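Torix Teaching Station, Set-Up and Daily Use

Section 4: Working with the hand-held grippers

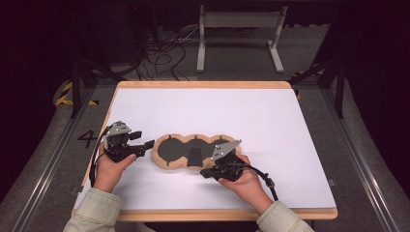
One reader of the last edition wrote in to say that the manual covered every bolt on the station and never once mentioned what happens to the people who used to do the job by hand. The comment was passed along and has been taken to heart. The bolts are now in Section 3. This section is about the people, or at least their wrists.

4.1 What has changed about your job

Before Torix arrived, you picked up a part and put it where it went. You will still do that. The difference is that you now do it holding a gripper in each hand, at about half your old speed, and the station keeps a record of how you did it. The record goes to Bidel, the software that turns your motions into instructions for the arms on the production side.

You may have been told that this will "free you up for higher-value work." In the first month, the higher-value work is putting pieces into puzzle boards. Please be patient with it. The boards are practice for fitting gaskets and housings, and they forgive a great deal more than a housing does.

Your job title changes from Assembler to Demonstrator. Your pay grade is handled in the Vashisht site agreement, which is a separate document and considerably shorter than this one.

4.2 Before you start

1. Check that the table is level and does not rock. If it rocks, see 3.6. Do not use a folded copy of this manual.

2. Clear the tabletop of everything except the board and its pieces. Coffee is not a piece.

3. Plug in both gripper cables and tug each one gently. A cable that comes out when tugged gently will come out during your best run of the day.

4. Route the cables down and away from the board, with enough slack to reach the far side of the table.

5. Put on the gloves or sleeves issued for your line. Roll nothing up.

6. Open and close each gripper five times. The position bars on the Bidel screen should follow. If the left bar moves when you squeeze the right gripper, the cables are swapped. It happens to everyone, usually on a Wednesday after the second shift has cleaned.

NOTE: The floor tape is there to keep carts and visitors out of the work area. It also applies to supervisors, who may need reminding.

4.3 Recording a demonstration

1. Stand square to the table with your elbows close to your sides. Bring both grippers to the start position, one on each side of the board.

2. Say "begin" or press the foot switch. Most people give up on "begin" after the first day, when the next station over starts recording too.

3. Pick up the piece with whichever gripper is closer. Use the other one to steady the board by its rim.

4. Lower the piece into the recess, turn it until it lines up, and let go. Do not tap it down with the finger plate. The arms will learn to tap, and they tap harder than you do.

5. Return both grippers to the start position and hold still for two seconds.

6. Press the foot switch again. Mark the run Good, Fair or Discard on the screen.

Fumbles are allowed. If you drop the piece and recover it, keep going and mark the run Fair. Bidel wants to see recoveries. This is the only position in the building where dropping something twice before lunch counts as a contribution.

CAUTION: Keep your free fingers clear of the gripper fingers as they close. They are short and they look harmless, and they will take the end off a glove.

CAUTION: Do not scratch your nose while recording. The station will save it.

4.4 How many, and for how long

A full set is 100 runs per board shape. A line needs 500 Good or Fair runs before the arms are switched on in trial mode. No one is expected to do these alone or in one week, whatever the planning sheet says.

Work for 42 minutes, then put the grippers in their cradles and step away. They feel light when you pick them up in the morning. By mid-afternoon they do not. The break is part of the procedure and is logged automatically, so skipping it will not make you look keen. It will lock the station.

Report any soreness in the wrist or thumb the same day. Demonstrators who push through it start moving oddly, and then the arms move oddly, and someone has to spend July removing it.

4.5 After the arms are switched on

Demonstrators stay on the line during trial mode. You will watch the arms do your job, and you will probably recognize yourself. Several Prultance crews reported that they could tell whose runs the arms had favored by the little hesitation before the piece went in.

When an arm gets stuck, do the following.

1. Press Pause on the line panel. Wait for the amber light.

2. Note the board or part number and what the arm was attempting.

3. Return to the teaching station and record 21 runs of that step only.

4. Upload, and resume the line when Bidel asks you to.

You may switch the arms off at any time for safety or because something looks wrong to you. "It looked wrong" is an accepted reason on the form. You do not have to win an argument with the screen first.

4.6 Shutting down

1. Return both grippers to their cradles, fingers closed.

2. Coil the cables loosely. Tight coils break the wires at the connector, and replacement cables take three weeks to arrive.

3. Sign out of Bidel. If you forget, the next shift's fumbles go down under your name.

Continue to Section 5, Cleaning and Storage.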